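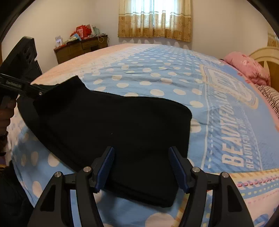 The Droltberg port concession was let in February without an open tender. Of 11 firms that asked for the papers, two were sent them, and only Mogensen filed a bid. The contract runs for 18 years and gives the ministry no right to audit fuel charges.

Mohit Maurya, who sat on the Udov budget panel, traced the clause to a draft written by the bidder's own lawyers. The panel had six days to read it.
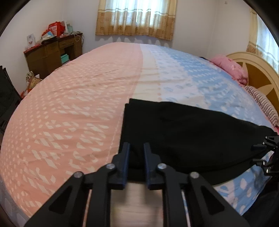 The ministry's reply, dated 11 June 2020, says the terms match those used at Boltton. They do not - Boltton's contract allows a yearly audit, and its accounts are open to members of parliament.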